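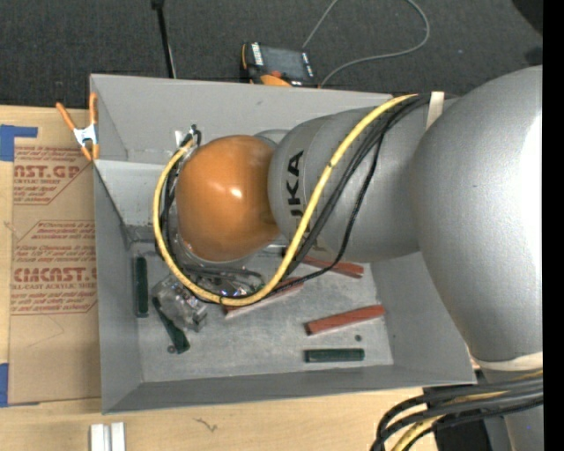 ## August: bin cell, planner and perception changes

Entry prepared by I. Didenko; reviewed by N. Hemmin.

**Planner.** The Arkis motion planner was moved to the new release this morning. The wrist dress pack is now modelled as a swept volume, as the yellow cable loop extends well outside the former collision body. Bin walls are entered as four inclined planes. The clamp on the rim has been added to the static obstacle set, with 28 mm of clearance. Colleagues who shift the clamp must update the cell file before running.

**Perception.** Shim segments the red and green blocks by colour and fits a box to each region. Where cabling crosses a block, the region is split and two candidates are reported. A merge step based on shared top-plane height was committed at 14:30. It was replayed against 958 stored captures, and duplicate candidates remained in 3 of them. All three involve a red block lying beneath the forearm. The two dark spots on the bin floor are masked by position.

**Control.** The joint state timeout was raised to 2000 ms during debugging. This value is not to be merged. Approach speed near the walls is unchanged.

**Outstanding**

- Restore the timeout and rerun the Priltetti regression suite.
- Ms. Hemmin to confirm whether grasp scoring should penalize poses close to the left wall.
- Decide whether captures are to be taken only from the Katosa home pose, with the arm clear of the bin.
- Tag the cell file once the clamp position is settled.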